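Renach hand-held gripper kit: six weeks of use in a shared workshop

Reviewed by Kalkidan Seyoum
Posted 13/11/2020 in Tools and Kits 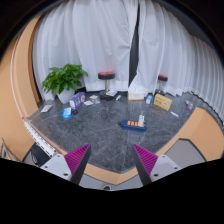
The magenta pads over the test floor, with the blue power strip nearest the fingers.

The Renach is a two-finger gripper you hold in your hand and steer yourself. You squeeze the trigger, the fingers close, and a camera on top records what they do. We bought one at Notstead, the shared workshop where I rent a bench, to gather recordings for a tidying robot that Amparo Sarmiento and I are building in the evenings. The kit cost us $800 with the spare pads. The camera was extra.

What comes in the box

Two fingers, the mounting blocks, the handle and trigger, a tray to carry the camera, a bag of screws and a printed booklet. The booklet is thin. It skips the step where you set the spring tension, and I had the handle together before I found that out, so it all came apart again. Allow an evening for assembly. You will need your own hex keys, and a decent light if your eyes are like mine.

The mounting blocks are light grey and take round-headed screws. Ours lined up without any filing, which I can't say for the Ernow kit we tried in July. One screw on the left side has worked loose twice. A dab of threadlocker would probably fix it for good.

The pads

The ridged pads are the best part of the kit. They hold small cartons well and don't crush them, and they will pick up a plastic bottle on its side if you come in low. The colour is loud, but it stands out well in the recordings against our dark marble floor, and Amparo's tracking script finds it without much tuning. Grey pads would have been a nuisance.

Thin, flat things are harder. A card lying flat on stone beats the ridges nearly every time unless you can slide it to an edge first. Small pens are hit and miss. I tried sanding one of the spare pads smooth at the tip and it got a bit better with cards and a bit worse with everything else.

Opening width

The fingers open wide enough for the medicine-box sort of carton and for a plug-in charger. Larger boxes need to be taken by the narrow side. Potted plants and stools are only there for the robot to steer around, so I haven't tried gripping either.

Comfort

The full rig with a camera is heavier than it looks in the shop listing. I can do 20 pickups before my wrist wants a rest. Amparo has smaller hands and finds the trigger a long reach. She wrapped the handle in bike tape, which helped with the slipping but did nothing for the reach. An adjustable trigger would be my first request.

Camera view

With a wide lens you see both fingers, the floor ahead and a good way up the curtains. You also get part of the tray at the bottom of every shot. We crop it out before training. If you use a narrower lens you may lose the fingertips when they're open, so check before you screw everything down.

Durability

We have logged 200 pickups on the current pads. The ridges show some wear at the tips and the black edging is fine. Replacement pads ship from Urquijo, the Canadian distributor, and ours took nine days to arrive.

Good points
Pads grip small boxes securely
Easy for tracking software to find
Blocks and screws fit properly

Bad points
Poor booklet
Long trigger reach
Struggles with flat cards
Heavy once the camera is on

Would I buy it again? Yes, at this price, for a home or club build where most of the objects are small packages. If your project is mostly paper and cards, look for something with a thinner fingertip. Ours stays on the shelf by the back bench, and members who want to try it can sign it out for a weekend.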